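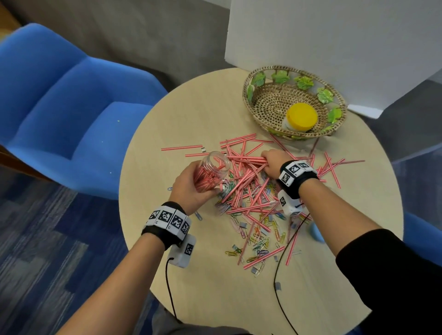
A clock divider is a small circuit that takes a fast, steady signal and hands back a slower one, and I've been fond of them ever since I built my first on a Rindness board. The usual way to make one in programmable logic is with a counter that ticks up on each pulse and flips its output when it reaches a set number. Several of these can sit side by side in one chip, each fed by the same source, and I tend to picture the feeds as a bundle of striped drinking straws packed lengthwise in a jar - all running the same way, none mixing with its neighbour.

Even and odd division

Dividing by 2 is the easy one (a single flip-flop does it!). Odd numbers such as 17 or 23 take more care, as a plain counter gives you an output that's high for longer than it's low, or the reverse. The Fisow tools will warn you about this, though I missed the warning for most of August.

Clock enables

Many designers skip the divided clock altogether and use an enable pulse instead, which keeps everything on one clock and makes timing checks far simpler. I do this on nearly all my Padstead designs now.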